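Brenstead Open Day, or How I Spent a Saturday Looking at Toy Vegetables

Jul 29, 2023

The Brenstead play workshop opens its doors once a year, and Sioned Wogan had been promising me since May that it was worth the drive. Parking was in a field. The map they handed out had the restrooms in two different places, both wrong.

We were let in by groups, and ours went to room 7 first, where the kitchen things live. I had expected a showroom. What they have is a wooden table with a small household spread over it, as if a four-year-old had been given a lease. There was a light-blue toaster with a face on it and a slice of orange toast sticking out of the top. It looked more cheerful about breakfast than I have been in years.

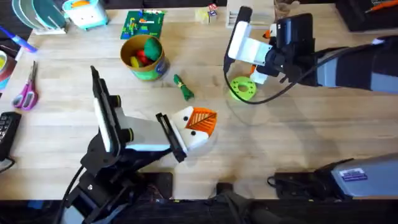 Sioned went straight for the vegetables. She holds strong views on toy vegetables, chiefly that the pepper is always the best one and the rest are padding, and the green pepper in the tan-and-green container did nothing to change her mind. I preferred the plates, gray and teal, standing in their rack with more discipline than anything in my own kitchen. I also got attached to a lime-green donut, a flavor I would not order.

The bird pieces, white with orange beaks, had the older visitors cooing. A man behind me asked if they came in a set. He asked again in the next room, and then in the gift shop.

Lunch was a cheese roll from the Halska van, after a line of impressive length. The afternoon talk on storage bins ran long. We left before the raffle, so if ticket 402 won, please keep the hamper.

Contact | © 2023 Carys Cadwaladr | Back to top

This site uses cookies. By continuing to browse you accept our use of them.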